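Bastora Flag Football – your questions

Do I need to have played before?
Nope! I'd never thrown a spiral in my life when I joined, and I still wobble one now and then.

How long is the season?
We play 7 games starting in June, all at Horkton field.

What does it cost?
It's $100 a player, and that covers your jersey and flags.

Can I pick my own team?
You can ask – put a friend's name on the form and Fuseini Agbeko will try to match you up. 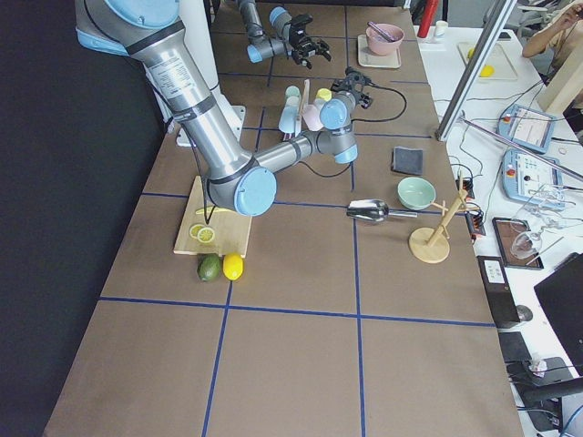 What if it rains?
We play in rain. If there's lightning, I'll text everybody.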